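Natural dye notebook, November, started 7:40 am

Kettle on, windows open, and I am back on the onion skins. Khadija left two grocery sacks of them by the door (yellow only, she picked out the reds, bless her) and I've been putting this off long enough that the shelf was starting to smell like soup.

Where we were: the last batch on the Arnia wool came out a nice deep gold in the pot and then went kind of tan after the second rinse. I blamed the alum. Johanna blamed our water, and she's probably right, she grew up with well water and has opinions. So this round is all the same wool, same skins, and the only thing changing is the water.

Wool prep

Wound off 22 skeins last night while listening to the radio, tied each one loosely in four spots. I tied the first few way too tight last time and got pale bands under the string, which Vaida thought were on purpose and wanted to buy! Soaked everything overnight in the big tub with a squirt of dish soap. The Omden yarn takes forever to sink, it just bobs there like it's on vacation. I pushed it under with a dinner plate and went to bed.

Mordant

Weighed the alum out at 12 percent of dry wool weight and dissolved it in hot water from the kettle before it went in the pot. Do not dump the dry powder straight in, Sherif, I know you read this. Brought it up slowly over most of an hour to 180 F and held it for another 40 minutes with the lid half on. Turned the heat off and left the wool in there while I ate lunch. No cream of tartar this time. I keep going back and forth on it and I can't see that it does anything for onion, but I'd like someone to do a proper side by side before I swear off it.

Dye bath

Skins went in a mesh bag, one bag per pot. Simmered an hour, lifted the bags, squeezed them out with the tongs (hot! use the tongs!), and let the liquid cool off before the wool went in so it wouldn't felt. Pot A is tap water. Pot B is the rainwater Nhyira has been saving in her barrels over in Pitevville, strained through an old pillowcase. Pot C is tap with a glug of white vinegar, which I threw in at the last second and did not measure, so take C with a grain of salt.

By two o'clock B was ahead, no question. Richer, more orange, closer to the color of a good cheddar. A was fine, a bit brassy. C looked washed out and I was already annoyed with myself for not measuring. I'm not writing down any winners until it's all dry, though, because I got excited early last time and had to eat my words in front of everyone.

Rinse and dry

Let everything cool in the pots until I could put a hand in comfortably. Rinsed A and C in tap, rinsed B in rainwater until I ran out and finished it in tap (which muddies things, I know, I know). Spun the skeins in the salad spinner, a few at a time, and hung them on the rack away from the window. The label tags are the waterproof paper ones Dogbe sells. The pencil stays put on them and the marker doesn't, so pencil only from now on.

Paper swatches

I want a card for the binder with each color brushed onto plain white paper next to a bit of the yarn. It's a quick way to show people what the leftover bath can do, and the kids at the spring open house always want to paint with it anyway. Thicken a half cup of each bath with cornstarch, let it cool, brush it on in one flat stripe and leave it alone. Lay the sheet flat in a metal tray so the drips stay off the table, and get the paper in and smoothed out before the first jar gets opened.

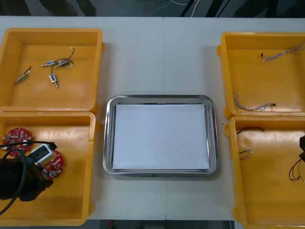

To do next time

Measure the vinegar. Really.

Ask Nhyira for twice as much rainwater, enough for the rinse too.

Try an iron dip on half of B. Vaida says it'll go olive and she wants first pick.

Cut a piece off every skein for the light test, tape it in the south window with half of it covered in foil, and check it after the holidays.

Buy a new thermometer, the old one read 101 in a glass of ice water this morning and I've been trusting it for who knows how long. I used the kitchen one today.

Somebody please take the spent skins out to the compost before the weekend. The sacks are under the sink.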